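Hustinport pottery open day, 11/27/21

Quick one before I lose my notes. Drove up early, parking was chaos, ended up on the grass by the footy oval. Entry $2, gold coin basically. Main shed is Grgić, the tableware people, studios out the back.

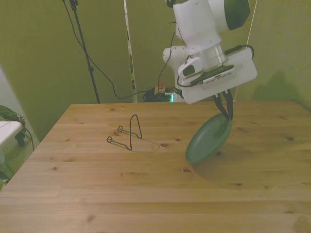

Matěj Ondrejka ran the glaze talk. Very good, fast talker. He bisque fires to 1000 and lets it cool overnight, no peeking. Someone asked about crazing and that ate up half the session – didn't mind, I've got the same problem at home. Wrote down his advice on thinner coats, now can't read my own writting.

Seconds table was the real draw. Dinner plates, bowls, a few jugs with wonky spouts. I was good and only bought a Merneck teapot, $59, pours without dribbling so far.

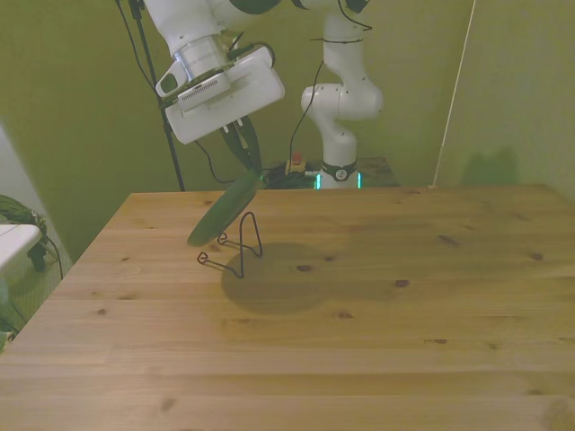
Lunch was a snag in bread and a lukewarm flat white. Flatach wheel demo was booked out by then, put your name down when you arive. They're taking bookings for the January throwing course, $180 with clay, firing extra. Bring a hat, no shade at all out the back.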